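Ollar Matte Wall Paint — Interior, Pale Tones
Item 1862 · In stock · Ships from Brestmont

Washable flat paint for kitchens, halls, rentals. Low odor. One can does up to 292 sq ft on a primed wall, less on bare drywall so buy accordingly.

Finish: flat, no sheen
Base: water
Recoat: same day, see can
Cleanup: soap and water
Min. temp when applying: 55 F

NEW FORMULA since September. Old cans and new cans do not match exactly — if you are touching up a wall done before then, do the whole wall corner to corner. We can't take returns on tinted paint, sorry, thats been the policy forever.

Good over old flat and eggshell. Over gloss you need to sand first, then the Bisht bonding primer (sold seperately, see Primers). Skip the sanding and it will peel, we get the calls. Not for bathrooms with no fan. Not for ceilings over a stove either, get the satin.

Pale grays move around a lot with the light. Cooler by a north window, warmer under old bulbs. Order a sample pot, paint a big patch, leave it up a couple days.

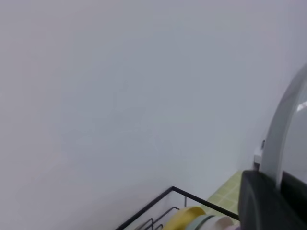

One buyer wrote in that the first coat looked streaky and she nearly sent the rest back, then the second coat evened it out. She also wished we had said to use a short nap roller. OK — use a short nap roller. The Flarex 9 inch is what we stock and it sheds less than the cheap ones.

Applying: stir, don't shake. Cut in one wall at a time and roll it while the edge is still wet. Don't go back over half dry paint. Two coats, always, even if the first one looks fine.

Scuffs come off with a damp sponge once the paint has cured. Give it 15 days before any scrubbing. No bleach, no scouring pads, they leave a shiny spot on flat paint and there is no fixing that except more paint.

Bulk orders: call the store before you order online, tinting takes longer and we want all the cans mixed in one batch.

Page updated 2024-01-23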